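Nandavau Cushions and Covers
Questions we're often asked

Hello, and welcome to the page where we try to answer everything in one place. Most of what follows comes from emails and from conversations over the counter, and a fair bit of it has been rewritten more than once when a customer pointed out that we'd left something out. If you can't find your question, do write to us. Valbona Karagiannis reads the shop inbox every morning before 8 and is very hard to annoy.

Choosing

How many cushions does one armchair need?

It depends so much on the chair, and on who is sitting in it! For a big padded armchair with arms that roll over at the top, we nearly always suggest two: one for the small of your back and one spare that can move about, go under an elbow or hold up a book. A slim chair with wooden arms is usually happier with one. Three on a single seat looks lovely in a shop window, but at home you'll find yourself lifting two of them out every evening, and sooner or later they end up living in the spare room.

What is the difference between the Uibo and the Jikier?

Both are rectangular, both have a zip along one long side, and they take the same covers, so you needn't worry about mixing them. The Uibo pad weighs 520 grams and is the softer one. It squashes down nicely behind you and needs a good plumping afterwards. The Jikier weighs 597 grams, feels firmer and keeps its corners. People with bad backs tend to come home with the Jikier, and people who fall asleep in front of the television seem to prefer the Uibo (I'm one of those, so I may be biased).

I have a brown armchair and I'm frightened of getting the colour wrong. Help?

You're in very good company, as brown armchairs come up more than any other sort. Pale cushions are the easy answer. Off-white, oatmeal and light grey all sit happily against brown, and they stop a large chair from looking like one big dark lump in the corner. If the chair has a bit of shine to it, choose a cover with a matt finish, so that there's some contrast in the feel of the thing as well as in the colour. Rust and mustard work too, in a warmer, more autumnal way. We'd go carefully with other browns — a brown that's nearly the same as the chair can look like a mistake, even when it was chosen with great care. Do ask for swatches and look at them on the chair in the daytime and again with your lamps on.

Everyday tidying

Where should the cushions go while I'm cleaning the chair? 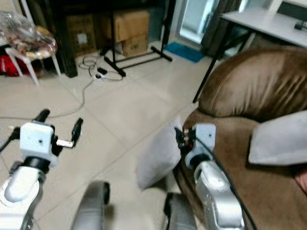

Cleaning an armchair properly means getting right down into the creases at the back and sides of the seat, and you can't do that if you're shuffling cushions from one arm to the other as you go. Take everything off first, including any throw, and shake it out by an open window or the back door if the weather's kind. On an ordinary day, when you only want to run a cloth over one arm or sweep up a few crumbs, it's perfectly all right to leave one cushion on the seat and stand the other upright against the front of the chair, like the light grey one resting against the brown armchair in our photo. A cushion that size will lean there quite contentedly while you get on. For the full clean, though, put them somewhere off the floor altogether. The bed is good. So is a table, if you have one near.

Once the seat is clear, use the soft brush on your vacuum cleaner and work from the back to the front. Slide your hand down the sides before you put the nozzle in, as this is where earrings go. Then wipe the arms, which get far grubbier than the rest, and leave the chair to itself for a little while before you put it all back together.

How do I plump a cushion properly?

There's a knack to it, but it's a very small one. Hold the cushion by two opposite corners and push your hands together, as if you were playing an accordion, then turn it and do the same with the other two. Give the flat sides a couple of firm pats. A Uibo likes this every day and a Jikier can go most of a week. Zdenka Stan, who sews our covers, does hers last thing at night so that the room looks cheerful when she comes down in the morning. I've tried to copy her and managed it for nearly all of April.

And how should they be arranged afterwards?

However you like. We're not strict about it! If you'd like a starting point, lean one against the back of the seat with its long side down, and tuck the second into the corner where the arm meets the back, at a bit of an angle. A slight tilt looks friendlier than two cushions standing to attention. Some people love a chop in the top edge, done with the side of the hand. Zdenka can't bear it and says it strains the seam, but she is the one who has to mend them, so perhaps she sees only the worst cases.

My cushions keep sliding off the seat. What can I do?

Smooth, shiny upholstery is nearly always the culprit, particularly when the seat slopes a little. A cover with some texture will hold much better than a slippery one, so look at our Vultavska range, which has a ribbed weave on both sides. A folded throw laid over the seat helps as well. You could also try the firmer pad, as it wedges itself into the corner and tends to stay there. We don't recommend pins or sticky pads of any kind on an armchair, however tempting it gets.

Is it bad for pale covers to touch the floor?

Once in a while does no harm. A tiled floor that's been swept is kinder than you'd think, and a quick brush with your hand along the bottom edge will see to any dust. Carpets shed fluff, which clings to the Vultavska ribs especially and is a nuisance to pick out. The habit we'd gently steer you away from is letting one cushion live on the floor permanently and then putting it behind your head. We've all done it. Keep that one as the floor cushion, and give it a darker cover.

What about the floor under and behind the armchair?

Pull the chair forward now and then and have a proper look. You'll be wanting to get at that strip along the wall anyway, and it does tend to be where leads and boxes gather.

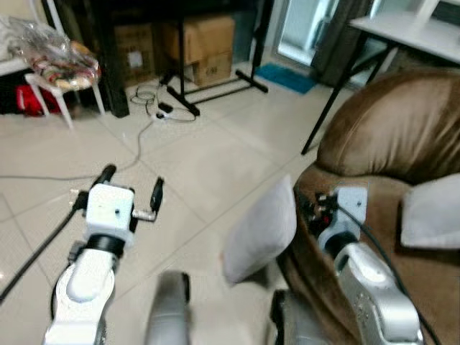 How often should I wash the covers?

Every six weeks suits most households, and every month if you have a dog or small children. Turn the cover inside out, close the zip and wash it at 30 degrees with a mild liquid. Please don't tumble dry it.

Can I wash the pad as well?

The Uibo, yes, on a gentle cycle, so long as your machine is big enough for it to move about. It takes an age to dry, so pick a breezy day and turn it every couple of hours. The Jikier shouldn't go in the machine at all. Sponge any marks with lukewarm water, press with a towel, and stand it on its edge by an open window. If it has had something really dreadful spilt on it, write and tell us what, and we'll be truthful about whether it's worth saving.

There's a tea stain on a light cover. Is all lost?

Not at all, tea is one of the kinder ones. Take the cover off the pad straight away, run cold water through the back of the mark and then wash it as usual. Older stains want an overnight soak in a basin with a spoonful of your ordinary washing liquid. Try not to rub, however cross you are, or you'll roughen the weave and be left with a fuzzy patch where the stain used to be. Coffee with milk in it is more stubborn and may need two goes. For red wine, ring us. We'll talk you through it.

Will the dye from my armchair come off on a pale cushion?

It can do, especially with a darker chair that's fairly new, or one that has been treated with a cream or polish. Rub a plain white cloth firmly over a hidden bit of the chair, perhaps low down at the back. If the cloth picks up colour, hold off on the pale covers for now, or lay a throw in between. If you do use a polish, leave the chair bare until the next day.

Storing and replacing

How should I store cushions I'm not using?

Take the covers off, fold them loosely and put them in a drawer. The pads want to be somewhere dry with a bit of air, such as the top of a wardrobe, standing on their long edge with nothing heavy on top. Cardboard boxes are fine for a few weeks while you're moving house or decorating. For longer than that we'd choose a cotton bag. Vacuum bags are marvellous for duvets and rather hard on our pads, and we've had a couple back that never recovered their shape.

When is it time for a new pad?

Fold it in half and let go. A healthy pad opens up again by itself, and a tired one lies there like a closed book. Before you give up on it, try an afternoon outdoors on a dry day and a really vigorous plumping, as a surprising number come back to life. If yours doesn't, you can order the pad by itself and keep your cover, which is a good deal cheaper than starting again.

Ordering and returns

How long does an order take?

Plain covers and both pads leave us within two working days. Anything in the Vultavska range is cut and sewn to order, so please allow 16 days, and a touch more patience in the run-up to Christmas. Gift wrapping doesn't add to the wait.

Can I send a cover back if it doesn't suit the chair?

Of course. Fold it up with the order slip and post it back to us within the month. We only ask that it hasn't been washed. A day or two of sitting on it is quite all right, as you can hardly judge a cushion by looking at it.

Do you make covers for the armchair itself?

We don't, I'm afraid. Valbona did try it for a while and found that no two armchairs have the same arms, whatever the label underneath says. We do make arm caps, which slip over the padded part where your hands rest and come off for washing. Send us the length and the measurement over the top of the arm, from seam to seam, and Zdenka will let you know what she can do.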